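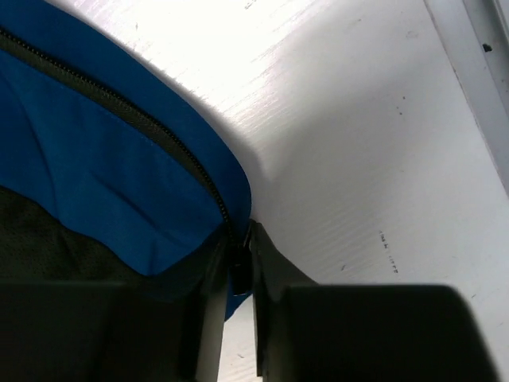 Dallero stock fingers vs Zultine soft pads, zip pulls

April, posted by gantrygoat
Reading time: 2 min
Last updated 16:40

gantrygoat
Trying both sets on zips this week. Wrist cam view with the black fingers, going in either side of the slider on the blue pouch. Small slider, black on dark tape, so not much for the camera to grab onto. 30 goes per set, same start pose. Stock fingers feel better lined up but the pads forgive more. Anyone else done zips?

pelmet_957
Did coat zips last year on an Oberholzer arm. Pads were hopeless for us, slider just sinks in and you lose the angle. Hard fingers every time.

tinshed
Disagree. Hard fingers are fine untill you're 2 mm out, then you shove the whole bag along the board. Is yours held down at all?

gantrygoat
Not held, no. Could clamp it but then it's a different test isn't it

pelmet_957
Clamp it first, get a number, then unclamp. Otherwise you're testing the bag.

marrowfat
Camera's the bigger problem imo. The fingers fill the bottom of the view and the slider ends up right against the left one. You're half blind at the exact moment you need to see. Tip it forward a bit or add a second one from the side.

tinshed
Second camera means more cables on the wrist, no thanks. Closanix controller drops frames on ours with two plugged in.

marrowfat
Ours doesnt. Old firmware?

tinshed
Might be. Will look.

gantrygoat
Side cam would have to go on the bench then. And what grip force are people using? I've got the controller on 2,000 which is whatever units Closanix thinks it is

pelmet_957
Way too high for a little slider. Halve it.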